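A Long Way Round to Andham: Leif Þórarinsdóttir on Touring, Saddles and Starting Late

Posted 1 Feb 2023

I had been meaning to sit down with Leif Þórarinsdóttir ever since I heard that she had ridden from Saseck to Andham last August on a bicycle she bought secondhand, with a rack she had fitted herself and a saddle she had sworn at for most of a winter. We finally managed it over a pot of tea in her kitchen, and I came away three hours later with a notebook full of scribbles, a slice of cake wrapped in foil and a very strong wish to go somewhere far off on two wheels.

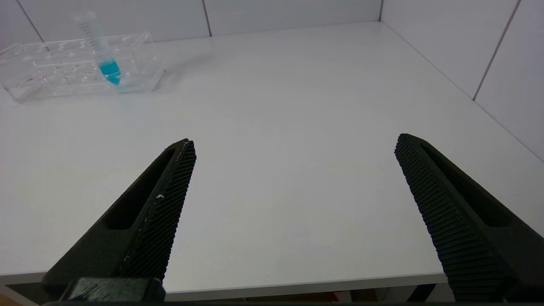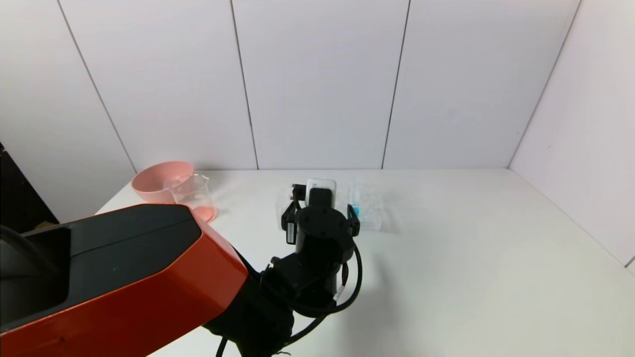 Leif came to cycling at fifty-three. She had ridden as a girl, of course, up and down the road outside her grandmother's house, but then came work and children and a long stretch of years when the only bike in the family belonged to whichever child hadn't outgrown it yet.

"I wouldn't say I missed it," she told me, pouring the tea. "You don't miss a thing you've forgotten you like. Then my car was in the shop for two weeks and my neighbor had an old Valente in his garage that he wanted gone. I rode it to work the first morning and I was late, I was sweating, my hair was a disaster, and I was so happy I could have sung."

She bought the Valente from him for the price of a decent dinner. It is a steel touring frame, dark green where the paint has held on, and she still rides it. I asked whether she had ever been tempted by something newer and lighter (I have been tempted by something newer and lighter at least once a month for as long as I've been riding, so I always like to ask) and she thought it over for a good while.

"I tried one at the shop in Andham. It was like riding a feather. It went before I asked it to. But I like the weight of mine. On a windy day it stays where I put it."

The commute was five miles each way, and for the first year that was all she did. She kept a little book by the front door and wrote down every ride in it, and when she added up the pages at the end of that year and saw how many miles she had covered just going back and forth to the same office, she began to wonder what the same miles would look like in a line.

That was how she ended up talking to Henryk Kurek. Henryk runs the repair shop at the bottom of her street, and he had done a good deal of touring himself when his knees were younger. I stopped in to see him on my way home and found him truing a wheel, which he kept on doing very calmly the whole time we spoke.

"She came in with a list," he said. "Most people come in and ask what they should buy. Leif came in with a list of what she already had, and wanted to know what she could get away with. Those are the customers I like, even if I don't make any money out of them."

He talked her out of new wheels, which she had been saving for, and into a lower bottom gear, which she hadn't thought of at all. He also talked her into the saddle. It was a Brustgate, the plain leather kind with the copper-colored rivets, and it had been sitting in a drawer in his shop for so long that he let her have it cheap.

Here I should say that I have strong feelings about leather saddles, having given up on one myself, so I may have pushed her a little on this part.

"Oh, it was awful," Leif said, and she laughed so hard that she had to put her cup down. "It was like sitting on a kitchen counter. I put it on in the fall and by the new year I was ready to throw it in the river. Henryk kept telling me 500 miles. Give it 500 miles, he said, and if you still hate it, I'll take it back."

And did she still hate it?

"At 500 I still hated it, yes. But a bit less, so I was stubborn and kept going. Then one day in spring I got home and realized I hadn't thought about it once. I had been thinking about soup."

Henryk remembers the figure differently, and says he would never have promised to take back a saddle with that many miles on it. I leave it to the two of them to settle.

The ride itself took most of August. She had planned a route of 1296 miles, worked out in the evenings on paper maps spread over the very table where we were sitting, with a ruler and a piece of string. She does carry a phone, but she turns it off when she's riding and finds it less trouble to stop and unfold something. She took a small tent, a stove, two changes of clothes and a paperback that she finished in the first few days and then read again.

I wanted to hear about the hills, because everybody wants to hear about the hills, but what she wanted to talk about was breakfast.

"I had never been so hungry in my life. I would wake up at five and lie there waiting for the bakeries to open. One morning I ate a whole loaf sitting on a wall – no butter, nothing – and a woman came out of her house and looked at me, and went back in, and came out again with a jar of plum jam. She didn't say a word. She just put it on the wall next to me."

The jar is on her windowsill now, with buttons in it.

There were bad days too, and she didn't pretend otherwise. She had a run of three punctures in one afternoon, all in the back tire, before she ran her thumb slowly along the inside of the casing and found the sliver of wire that had been doing it. (I have done the very same thing, and I expect plenty of you have as well. Check the tire before you put in the new tube, friends.) She had a headwind along the coast that went on for four days and took her down to walking pace. Her longest day was 105 miles, which she hadn't meant to do at all. The campground she was counting on had closed, and the next one was full, and by then it seemed simpler to go on until she reached a town where she had once had a pen pal.

"I didn't know if she still lived there. I hadn't written to her in over thirty years! So I got a room at the inn and looked at the phone book, and she was in it, and I was too shy to call. I sent her a postcard from the next town instead. She wrote back. We're going to meet this summer, and I'm going to bring the bike so she believes me."

The Brustgate got soaked somewhere past the halfway mark and has had a dip on the left side ever since, and Leif says it suits her, as she has always sat a little crooked. The rack cracked at one of the lower eyelets and was held together with a hose clamp for the last stretch. Henryk has since offered to replace it. She has since declined, and the hose clamp is still there. I could tell when I spoke to him that this bothers him quite a bit.

I asked her what she would say to somebody in their fifties who hasn't been on a bike since school and is thinking about it.

"Get a bell you like the sound of," she said at once. Then she thought some more. "And go to work on it. Or to the store, or your sister's. Somewhere you have to go anyway, so you don't have to decide every time. If I had waited until I felt like going for a bike ride, I would still be waiting."

She also has views on gloves (always, even in summer), on padded shorts (yes, but buy the second cheapest) and on riding in a group, which she has tried and enjoyed but finds a bit much before noon. We got into a long discussion of panniers that I won't put you through here, except to say that she packs the heavy things low and at the front, and keeps her rain jacket on top, where she can reach it with one hand.

As for what comes next, after the pen pal, she has a new map on the wall by the refrigerator and a pencil line on it that starts at Andham and heads north. She hasn't measured it yet. The piece of string was hanging from the same pin, and while I was putting my coat on she took it down and began laying it along the line, and I let myself out.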